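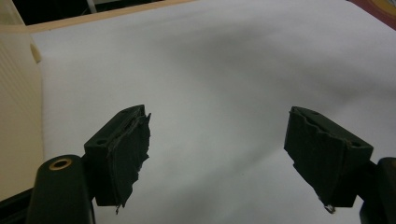
Hivska Drawing Paper, Heavyweight, Smooth Both Sides

Pads, loose sheets, rolls
In stock at the Vornstead shop and by mail order
Prices on this page checked 28/01/1999

Smooth white drawing paper for pen, ink, hard pencil and marker. Takes a fine nib without catching. Takes an eraser too, within reason. If you bought the old Hivska from us before December this is the same sheet in a new wrapper. Same weight, same mill. The wrapper is gray now in place of green and the stock number has changed, see below.

Sizes

Small pad, 20 sheets, glued on the short side
Large pad, 40 sheets, glued on the long side
Loose sheets, full size, packed flat, minimum 4
Carton, 500 sheets, trimmed, order ahead

Rolls – ask. We cut from the roll at the counter but can't mail a cut under one yard, it gets crushed in the tube.

What it's good for

Dip pen and technical pen. Lettering. Floor plans, maps, comic pages, paste-up. Hard pencil, anything from HB up. Soft pencil works but it sits on top and will smear, so fix it or slip a sheet of tissue over it.

Alcohol markers: fine, a little bleed at the edges if you go over the same spot more than a couple times. Water markers are better. Ballpoint, sure, though you're paying for more paper than you need.

What it's not good for

Watercolor. It will buckle. A light wash is OK if you tape all four sides down first and leave it alone till it's bone dry. For anything wetter get the Tunstall cold press, on the watercolor page.

Charcoal and pastel. No tooth. People keep buying it for pastel and bringing it back. Try the Tunstall toned sheets.

Laser printers. The trimmed sheets will go through some machines and jam others. We don't take back opened cartons for this.

Which side?

Either. Both sides are finished the same. On the loose sheets one side can feel a hair smoother, that's from the way they're stacked at the mill. Rub a corner with your thumb and pick the one you like.

Color

White, a bit on the cool side. Not cream. If you need to match the cream from an older job, we have a few odd sheets of the Sulex ivory left, in the bottom drawer, ask at the counter. No more coming.

Acid free, the mill says so on the wrapper. It'll still yellow if you tape it to a sunny window for a year.

Keeping it flat

Lay it flat in a drawer or under the bed on a board. Don't stand loose sheets on end, they slump and you get a wave along the bottom that won't come out. A sheet that has been rolled can be rolled back the other way, loosely, over night, then put under some books. Wash your hands before you start. Skin oil won't show until the ink hits it, and then the line skips.

Erasing

Kneaded eraser first, white vinyl second. Skip the pink ones. Scraping out ink with a blade does work on this paper, just go slow, and burnish the spot with the back of a spoon before you ink over it or the new line will feather.

Pads or loose?

Pads for carrying around. The glue lets go clean if you bend the sheet back along the edge and pull slow. Loose sheets are the better deal if you have a place to keep them. The board on the back of the large pad is stiff enough to draw on in your lap, the small one isn't really.

Ordering

Small pad HV-S, large pad HV-L, loose HV-F, carton HV-C. The old numbers still work on the phone but please don't use them on the mail form, they come up as discontinued and your order sits.

Loose sheets ship flat between boards. There's an extra charge for the boards, listed on the shipping page. Rolled shipping is cheaper, say so on the form. Cartons go by ground only.

Schools: the discount applies to pads and cartons, not to loose sheets. Send the purchase order by mail or fax, then call to make sure it came thru.

Samples

One free swatch per customer, palm size, send a stamped envelope. Write PAPER on the outside. We'll put in the Tunstall swatch too if you ask.

Damaged corners

Call within a week. Keep the packing. We'll replace bent sheets, no need to mail the bad ones back, use them for scrap.

Questions on paper go to Declan Whiteley, mornings are best. He's out on the floor after lunch and dosen't always get his messages till the next day.

See also: Sulex pens and nibs, Tunstall watercolor, drawing boards, tape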